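Jarndale Robotics Laboratory Places Tabletop Cell Under Scheduled Maintenance

The Jarndale laboratory has adopted a fixed maintenance schedule for its tabletop handling cell, under which the gripper and the wrist camera are to be checked after every 40 hours of running time. The schedule took effect in March and applies to the single arm now installed in Room 709.

The cell is used to study how a robot arm picks up and places everyday household items. According to a notice issued by the laboratory office, the arm had been serviced only when an operator reported a fault. Two such reports were received over the winter, both concerning a gripper that no longer closed evenly. In each case the cell was out of use while the fingers were removed, cleaned and refitted.

Under the new arrangement, the operator on duty shuts off power to the arm before any work on the fingers begins. The mounting screws are tightened to the value given in the cell manual, and the finger pads are wiped with a dry cloth. Pads that show a cut or a raised edge are replaced as a pair. The camera cable is then examined along its full length, with particular attention to the bend at the wrist, where wear was found during the February inspection.

Once power is restored, the operator opens and closes the gripper at low speed and runs the camera alignment routine. The final step is a handling check on the table itself – the fingers are brought down on either side of a bowl, and the view from the wrist camera is compared with the reference view kept on file. Fruit, a wicker basket and a tray are among the items in use at the table.

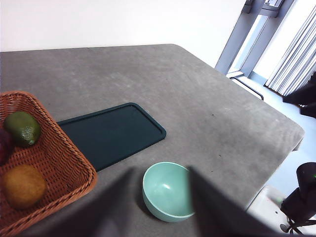 Sowmya Kamath asked whether a check every 40 hours would prove too frequent during the summer, when the cell runs on most working days, and suggested that the camera cable be inspected on a longer cycle than the gripper. The office replied that the interval would stand until the first set of records had been reviewed, and that any change would be posted at the cell and entered in the manual.

The records are kept in a bound log at the operator's desk. Each entry gives the running hours, the condition of the pads, the result of the alignment routine and the initials of the person who did the work. An operator who finds the alignment outside the permitted limit of 2 millimeters must stop and repeat the routine. If the second result is also outside the limit, the cell is to remain off until a supervisor has signed the log.

Tharun Kulkarni, who supervises the cell, said the alignment check had already led to one correction. "The camera bracket had shifted slightly, and the arm was reaching a little to the left of where it should," he said. "We reset the bracket and ran the routine again before the next session."

Seven operators have completed training on the procedure. Staff who have not yet done so may continue to run the cell but may not remove the gripper fingers or adjust the camera bracket. Further training sessions will be arranged by Indira Shenoy through the laboratory office. Spare finger pads and one replacement camera cable are held in the equipment cabinet and must be signed out before use.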